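Neighbours' Help Board > House and Garden > Outside jobs

Washing machine waste hose keeps coming out of the standpipe
Posted in October by plulen_lodger, 1,224 views

We moved into a rented terrace in Clendton at the end of the summer and the washing machine is in the outhouse, on the other side of the wall from the kitchen. The grey waste hose goes up from the back of the machine and hooks into an open plastic standpipe. Twice now it has jumped out during the spin and put water all over the floor. The second time it got under the door and into a box of books.

The machine is a second-hand one and it does walk a bit when it spins. I have levelled it as best I can with the feet but the floor slopes towards the yard. The hose reaches the pipe with not much to spare. The landlord says it was fine for the last people. I have tied it on with string for now. Is there a proper way of doing this, and should I be buying a longer hose? I don't want to drill anything if I can help it.

Despina Sfakianakis
Member, 62 posts

Take the string off, it will rot and you won't notice until it goes. What you want is the plastic hook that comes with a new machine, a stiff U shape that the hose clips into. They are cheap and most hardware shops have them. Hayes on the Flinby road had a box of them by the till last time I was in. Clip the hose in, hang the hook over the pipe, then put a cable tie round the hook and the standpipe together. No drilling. Don't pull the tie so hard that it squashes the hose.

Don't push the hose a long way down the standpipe either. People do this thinking it will hold better, but if the end sits in the water at the bottom the machine can siphon itself empty while it is filling. A hand's length down is plenty. There should be air around the hose where it goes in, so don't seal it up with tape.

As for the walking, have you checked that the transit bolts are out? Second-hand machines sometimes get moved with the bolts put back in and then they are forgotten. Look for three or four big bolt heads on the back panel. If they are in, that is your trouble, and it won't do the drum any good.

mick_t
Member

Get a rubber mat. Sorted mine. Ours spins at 400 on the wool wash and you can't hear it now.

Gatepost
Member, Flinby

I agree with Despina about the hook. I would also get the longer hose, because a hose with no slack gets a tug every time the machine moves, and sooner or later it comes out of whatever is holding it.
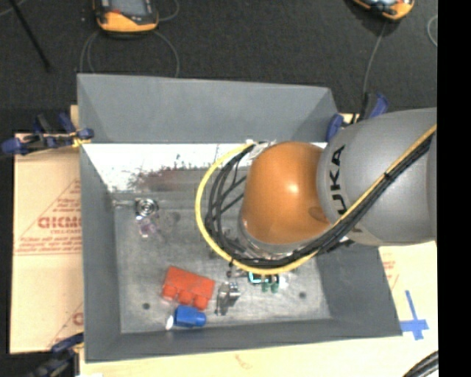 Slack is the thing I would sort out first, before the mat or anything else. Leave enough hose behind the machine that you can pull it forward for cleaning without lifting the hook off. An easy bend with no kink in it is all you need. Buy the hose in one piece if you can and keep it under the maximum length in the machine's handbook, as the pump has to push the water all the way along. If you have to join 2 lengths, use a proper connector with a clip on each side.

plulen_lodger

Thanks all. The transit bolts were in, three of them. I have taken them out and kept them in a jar. Hook and longer hose to get at the weekend.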